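Wolell Residents' Handbook
Shared Rooms and Furniture: Frequently Asked Questions

The following answers apply to the shared study and sitting rooms at Lagman House and Skerwood House. Questions concerning private flats should be sent to the Wolell lettings office. Terms used here have the same meaning as in the tenancy agreement.

Who may use the shared rooms?

All residents named on a current tenancy agreement may use the rooms in their own building. Guests are welcome when accompanied by a resident. Each room may be booked for private use through the residents' portal for up to six hours in any one week. Outside booked periods the rooms are open to all.

What furniture is provided?

Furniture differs from room to room. Most rooms have at least one table, desk seating and window coverings. The full inventory for each room is kept at reception and may be read on request. Residents may not bring in additional furniture without written consent.

How should the round marble-topped tables be looked after?

The black tops with white veining should be wiped with a soft cloth, lukewarm water and a small amount of mild washing-up liquid, then dried with a second cloth. Vinegar, lemon, bleach and scouring powders must not be used on them. Spilt drinks should be blotted at once. Hot pans, irons and hair-styling tools are not to be placed directly on any table in a shared room.

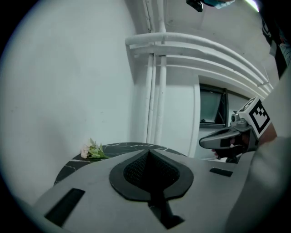

Issue 18

May flowers be left on the tables?

Yes. A small bunch or a single sprig laid on the table or placed in a vase is permitted, provided that it leaves enough space for the next user. Fresh flowers should be stood in water in a vase with a felt base, and removed by the resident once they have faded. Petals and pollen should be lifted with a dry cloth, as a wet one may spread the colour.

How should artificial flowers be cleaned?

Artificial stems should be dusted with a soft brush, working from the blossom towards the end of the stem. If this is not sufficient, the leaves may be wiped with a damp cloth and left to dry on a towel. Aerosol polish should not be sprayed near them. Artificial flowers belonging to the building are listed on the room inventory and should remain in the room.

May I use a table for folding, sorting or packing?

Yes. Residents often use the round tables for folding clothes, sorting papers and similar small tasks. Please check first that the surface is clean and dry. Zips, buckles and metal studs can mark a polished top, and articles with such fastenings should be lifted when they need to be turned, never dragged. Flat items such as pouches and cloths are best worked on near the middle of the table, with any flowers moved to one side.

Dark items are easily overlooked on a dark surface. Residents are asked to check the whole tabletop before leaving the room.

What happens to items that are left behind?

Items found in a shared room are taken to reception and kept for 55 days. They may be collected between 9 a.m. and 6 p.m. on production of a key fob. Unclaimed items in good condition are then passed to the Vesisel reuse shop. Food and open toiletries are disposed of on the day they are found. 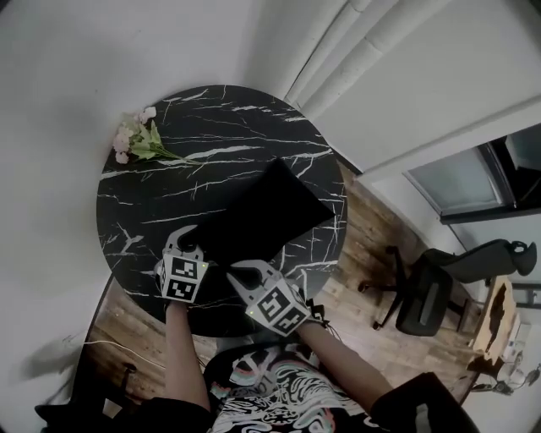 Chairs, Blinds and Floors

How should office chairs be moved?

Chairs on casters should be rolled slowly across the floor by the backrest. They should not be pulled by the headrest, where one is fitted. Hair and thread caught in the casters should be reported to reception.

How are the vertical blinds operated?

The blinds should be turned fully open before they are drawn across. Pulling on the fabric itself may detach it from the track.

May cables be run across the floor?

Cables may be run across the floor only while they are in use, and should be kept clear of doorways. They must not be placed under chair casters. All cables should be unplugged and coiled at the end of the session.

How should wooden floors and desks be cleaned?

Floors should be swept with a soft broom. Any water should be wiped up promptly, and steam mops are not permitted. Wooden desktops, including those with a natural live edge, should be dusted along the grain with a dry cloth.

How do I report damage?

Damage should be reported through the residents' portal using form 186, giving the building, the room and the item affected. Residents should not attempt their own repairs. Fair wear and tear is not charged for.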